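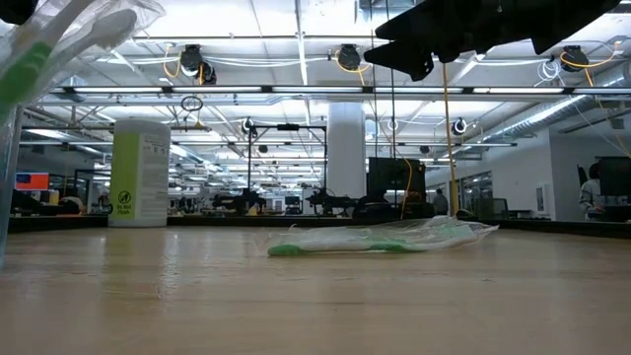 *A toothbrush still in its wrapper, and the canister that says Do Not Flush.*

I've been meaning to write about packing for my mother's hospital stay ever since December, and then Dede wrote to me on Monday asking what she ought to put in a bag for her dad, so I suppose now's the time.

Mom was in for a new hip, and we'd been told to expect up to 3 nights. I packed like she was crossing an ocean! Two robes, a stack of library books she never opened, the good slippers (no backs on them, so the nurse took one look and put them in the closet). What she wanted, once the grogginess wore off, was her own pillowcase from home and a phone cord long enough to reach the bed. I drove back to Morkedlow for both, in sleet, and picked up soup on the way because the cafeteria closes at seven.

So, Dede, pack small. Loose pants with a drawstring, shoes with a real heel to them, lip balm - hospital air is so dry - and a notebook for whatever the doctors say on their rounds, which always seem to come while you're down the hall getting coffee. Write her pills out on a card, too. They'll ask at the front desk and again upstairs.

And bring a sweater for yourself. I sat in that vinyl chair for two days in a thin cotton shirt, and my neck still hasn't forgiven me. Call me when he's settled in, any hour, I'm up late anyway.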